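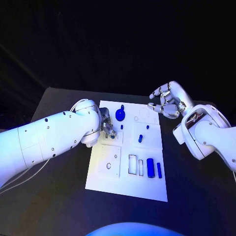
Können Roboter inzwischen einsortieren und aufräumen?

Hallo zusammen, wir haben in Rimden eine kleine Werkstatt und bei uns geht jeden Abend eine gute halbe Stunde dafür drauf, Stifte, Bolzen und Drehknöpfe wieder in ihre Einsätze zu stecken. Zu Hause das gleiche Spiel mit der Besteckschublade! Meine Frage: Gibt es schon Maschinen, die so was selbstständig erledigen? Nicht am Fließband, wo jedes Teil gleich liegt, sondern bei normalem Durcheinander. Und lieber Greifer oder richtige Hand mit Fingern?
werkbank_uvville

Rin Morikawa
Kommt drauf an, was du unter selbstständig verstehst. Ich habe bei Nishimura zwei Jahre lang Steckaufgaben betreut - Zylinder in runde Löcher, flache Leisten in schmale Schlitze, solche Sachen. Große Teile auf eine feste Platte setzen, das klappt ganz ordentlich. Schwierig wird es bei kleinen Stiften, die schräg liegen. Ein Mensch fühlt, dass der Stift klemmt, und wackelt ein bisschen, die Maschine drückt gern stur weiter. Von 100 Versuchen mit dem kleinsten Stift gingen bei uns anfangs 30 daneben.

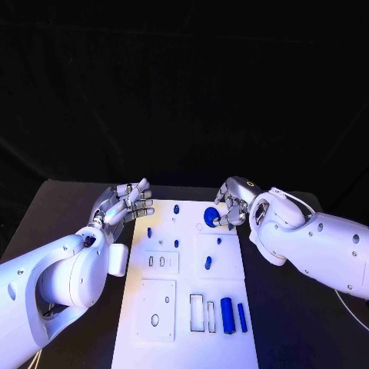 Zum Greifer: Zwei Backen sind für kleine Teile meistens die bessere Wahl, weil man genau weiß, wo das Teil sitzt. Eine Hand mit Fingern ist schön für runde Knöpfe und alles, was man umfassen oder drehen will, aber sie verdeckt sich leicht selbst die Sicht und das Einrichten kostet Nerven (meine jedenfalls). Für deine halbe Stunde am Abend würde ich noch nichts kaufen. Fang mit Einsätzen an, die oben angefast sind, das hilft auch den Kollegen.

litmont77
Besteck kannst du vergessen, Gabeln verhaken sich ständig. Ich hab mir für 1320 Euro einen gebrauchten Tischarm geholt, der legt mir Schrauben von links nach rechts. Mehr macht er nicht, Spaß macht er trotzdem!

schraubfix
Würde mich auch interessieren, hast du schon was gefunden?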